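Grutden County opened up its elections office to the public last week, and yours truly took the morning off from blogging to go see it. I've been writing about this office for years (not always kindly, as a certain county commissioner likes to remind me on Facebook), so I figured the least I could do was show up when they put out the folding chairs and the bad coffee.

Posted Wednesday, October 2, 2024

First surprise: people came! I counted 23 of us on the sign-in sheet, and that was before the second tour. If you've ever sat through a Grutden County commission meeting with the same five faces in the audience, you know what a crowd that is. Parking was a mess. I ended up over by the feed store and walked.

They split us in half and sent my group to the warehouse first. It's the old Moya furniture building on the east side, which the county bought in June after all that hollering over the price. I hollered too, and you can go back and read it. The ballot scanners are in there now, all made by a company called Witar, sitting in locked cages with numbered seals on the doors. The clerk giving the tour let us read the seal numbers and check them against her log sheet. Mine matched. The fellow next to me checked his twice and then asked to see the log from the primary, and she went and got it, no fuss at all. 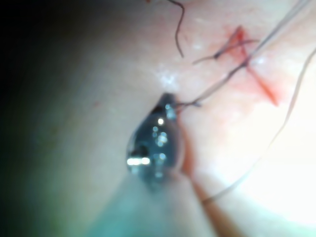
Next came the test run. They fed a stack of marked practice ballots through one of the scanners, and a couple of them were filled out wrong on purpose – one with two picks for sheriff, one with a big X through the whole thing. The scanner kicked both of them back. Then the clerk printed the tape and we passed it down the row like a church bulletin. The totals lined up with the hand tally on the whiteboard, and a lady in the back clapped, which got a laugh.

Now, the part I really came for was the voter roll. You may remember I've been asking since spring why the county mailed out 1,837 address notices and how many of those folks got moved to the inactive list. I asked it again, out loud, with my hand up like a schoolkid. The answer was that the notices were sorted by an outside outfit, Plilimik, and the county would "have to get back to me" on the rest. So that's two times now they've said that. I've put it in writing and I'll post whatever they send.

I also asked about the drop box behind the library. It's staying where it is, it's getting a new light, and it'll be emptied every evening by two people from different parties. I've got no complaint there, so mark your calendars.

The second half was at the main office downtown, and it was mostly a hallway and a lot of filing cabinets. We did get to see the room where they check signatures on absentee ballots. It's tiny! Observers get a strip of floor behind a taped line, and with three of us standing in it I could smell somebody's breakfast burrito. If either party plans on sending a full team in November, they'd better send skinny ones.

The office says it'll do one more tour before early voting starts, but they hadn't picked a day when I left. Call the front desk and ask, and wear comfortable shoes, since the warehouse floor is bare concrete and the folding chairs are only for the test run.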